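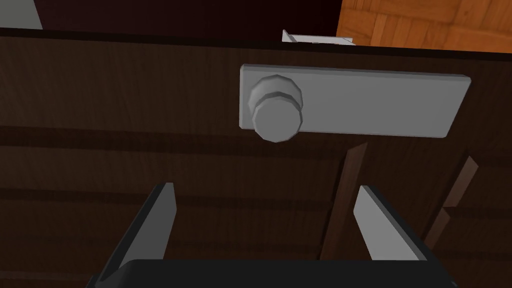 drokitz_dan
Trying to settle our equipment plan before October and I'd love a sanity check from people who've already spent the money. We've got a small lab at Park, one arm, and enough left for either a second gripper or a GPU box to run more sim. We're doing cabinets and drawers right now, all in simulation. My worry is the hardware we'd be buying for. Two flat fingers are fine on a bar pull, but a round knob sitting on the end of a plate like that one gives them a lot less to hold. So do I budget for softer fingertips, or a whole different hand?

vdunleavy
Fingertips! Please don't buy a hand yet. We got 2 sets of rubber pads from Forkley for under 100 bucks and they covered most of what I'd written into a much scarier quote. – Verna

usent_refugee
Gonna disagree with Verna a little. Pads are great until the knob is small and slick, and then you're shopping again in spring. I'd put the money in the GPU box, find out which handles really give you trouble, then buy for those.

drokitz_dan
But that knob is all straight facets, it's practically a stop sign. How far would you trust sim grip numbers for a shopping decision?

usent_refugee
For friction, not far. For reach and clearance, pretty far. Swap in a smoother mesh if it bugs you, that's free.

Anika Okafor
Whatever you pick, hold back 30 percent for the boring stuff – adapter plates, cables, shipping, the spare you'll need when somebody drives the fingers into a drawer front. I forgot the adapter plate on our last order and the gripper sat in its box for two months.

vdunleavy
Oh, the adapter plate, yes. Ask for it on the same quote. And get a real cabinet door from a salvage place while you're at it, mine was cheaper than lunch.

drokitz_dan
OK, leaning pads plus a used GPU box. Anyone have a line on one?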